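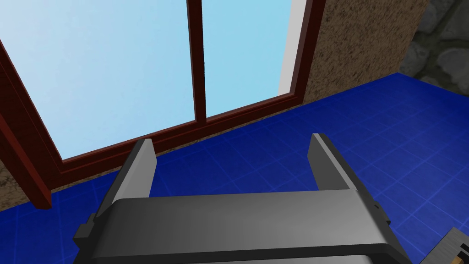
Subject: Re: [erkwood-sim] equipment plan before we order

Dear all,

Thank you for the comments on the first plan. I have read them all and made the list again. We still do most of our work in the simulated bedroom, so I put the computers first and the real arms after. Please check the numbers before I send it to Petrenko for a quote.

1. Workstations. We ask for two, with 40 GB cards. The old machine can render the room, but when there are two arms and a bed in it we wait too long - Taner Yaman has measured this in July and I trust his table.

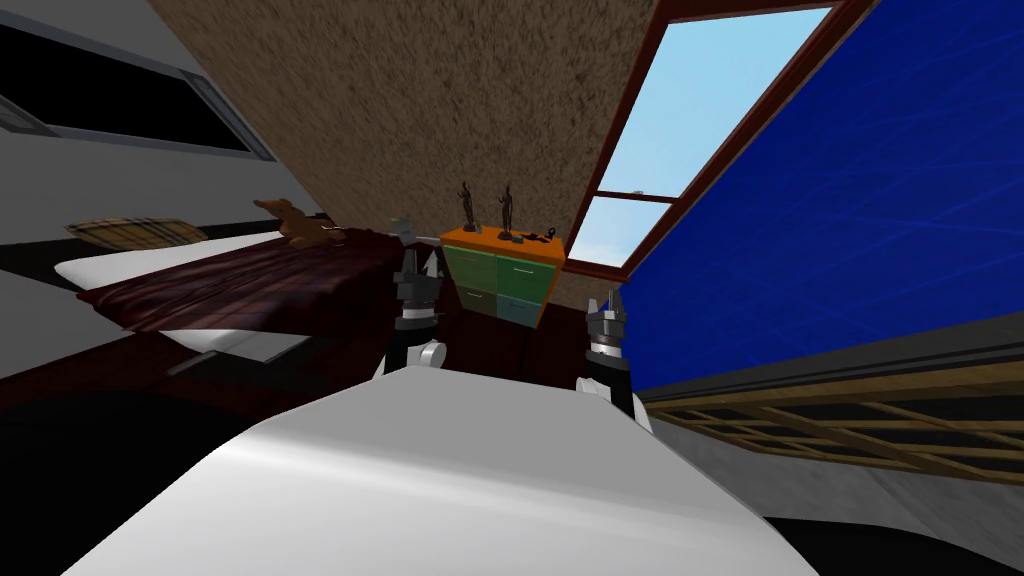
2. Grippers. We ask for eight pairs of fingers and no complete spare gripper. The simulated gripper has simple flat plates, so I prefer that the real fingers are also flat. Rubber pads can be ordered later.

3. Furniture. A real chest of drawers is cheap, about 200 with delivery from Pornham. It does not need to be orange and green like ours in the simulation, but the handles should be similar.
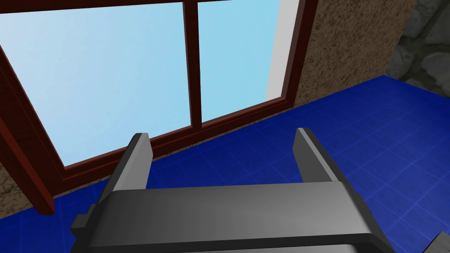 Posted by Fadime Akbulut

One point is still open. I did not put the second arm in this budget. If we buy it now, the money for the service contract is gone, and I do not want an arm which we cannot repair. I would like to hear other opinions on this.

Best regards,
Fadime 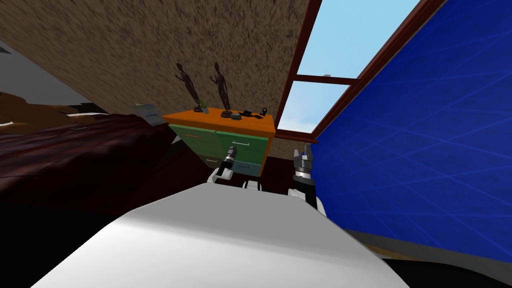 Sinan Başaran wrote:
> I think one arm is not enough for the drawer task.
> Somebody must hold the furniture while the drawer opens.
> Can we ask Petrenko for a price with two arms also, and
> decide on the service contract when we see both prices?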